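Lustus Two-Arm Bench Cell – equipment page

Category: benchtop automation / light handling
Sold by: Luswood
Seen at: Proltcombe open day, 25th October
Price: on request (I requested it and was sent a form)

We list equipment on this site only after one of us has stood in front of it. The Lustus went up on the Luswood stand list in the summer with a lot of large claims attached, so I went to the Proltcombe open day to see which of them held up with people watching. A few did. The listing below is what I'd want to read before giving up bench space for one.

What you get

The Lustus is sold as a table with arms on it. The basic package is a dark tabletop inside a black frame, arms mounted at the sides, two-fingered grippers, and a license for the control software, which is called Sepp. Curtains are an extra. Luswood will tell you they matter for the cameras, and I believe that, but then I'd like them in the basic price.

Installation is quoted at 2 days. The person running the stand said their own setup had taken longer than that, and then changed the subject to cable routing. I'd plan for a week and be pleased if it came in under.

The arms

These are slim, jointed arms that will look familiar if you have shopped at this end of the market. Luswood calls them "collaborative," a word I have stopped reading. What I can say is that the stand crew kept their hands outside the frame whenever Sepp was live, and you should too.

Cabling is the part I'd press them on. A good deal of it is out in the open, looping near the joints and down by the table. Fine for a lab where the same two people use the cell all year. In a shared workshop somebody will snag one, and the quote I was given for a replacement cable set came with a lead time of 6 weeks.

The fingers are plain and blunt. For blocks, cups and produce I expect they'll do. For anything thin and flat I would want to see it first, and I asked to see it, and was told it wasn't in the program for the day. 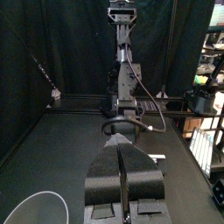

Laine Hunt wrote in after the first version of this page went up, to say that I was being hard on the cables and not nearly hard enough on the software. We had a Lustus on loan for most of a term, the message went, and the arms never gave us a day's trouble. Sepp needed a fresh calibration every time the building heating came on. Ask them how often they recalibrated at the open day and watch their faces.

I hadn't asked, so I called Luswood and did. The answer was "as needed," which I take to mean that Laine Hunt has a point. The manual suggests a calibration at the start of each session and gives the time for it as 14 minutes. I'd add that to any estimate of how much work the cell will get through before lunch.

The demonstration

Sessions were scheduled through the day, with a short talk first. The talk leaned heavily on the phrase "everyday objects," and to be fair the objects really were everyday: kitchen-type things, a tray and a cup, the sort of stuff you could find in any break room. I liked that. Too many stands bring machined cubes in bright colors and then talk about helping out in the home.

What I liked less was how the layout was handled between runs. The stand crew set things out, stepped back, looked, and then nudged a piece or two before starting. When I asked whether a visitor could put the objects down, the reply was that this would be possible at a later stage of the program. That may be true. It's also what I've been told at every open day I've attended, so buyers should treat the "handles unsorted items" line in the brochure as something to be tested on their own bench, with their own clutter, before signing.

Speed is hard to judge from a stand. The brochure gives no cycle time at all – it talks about "natural pace." I'd call it patient. Both arms can be run together, and the talk made much of one arm passing work to the other, though most of what I watched was one arm doing its bit while the other waited its turn. 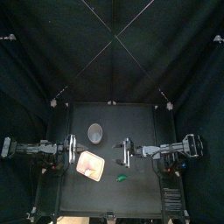
The waiting matters for what you'd pay. A one-arm version exists, and it's well down the price list where you have to go looking. If your work is picking things up and putting them in a container, I can't see what the second arm buys you. If you need something held steady while something else is done to it, then the two-arm cell starts to make sense, and you should insist on seeing exactly that job done. Bring your own parts in a bag.

Sepp, briefly

The software runs on an ordinary desktop machine. There's a recording mode, where you guide the arms through a task, and a playback side that tries to repeat it with things in slightly different places. How slightly is the whole question. The brochure shows a graph with no numbers on one axis. I asked for the numbers and was promised them by email, and if they arrive I'll put them on this page.

Updates are free for the first year. After that there is a yearly fee, and the cell keeps working without it, or so I was told – get that in writing.

Noise and space

Quiet enough to talk over. Leave room to walk around all sides, and more behind it than the floor plan suggests if you plan to hang the curtains. The stand weighs over 7 times what I could lift, by my own unscientific guess, so don't plan on moving it between rooms.

Who should consider it

Teaching labs with a patient technician. Research groups who would otherwise build the same frame themselves and lose a semester to it. I wouldn't put it in a production setting on the strength of what was shown at Proltcombe, and I told the stand so.

Listing status: provisional. Loan units are booked through Luswood directly, and you should ask for the calibration log of the unit you're being sent. Readers who have run a Lustus on their own bench can write to the equipment desk at the usual address, with the Sepp version if you have it.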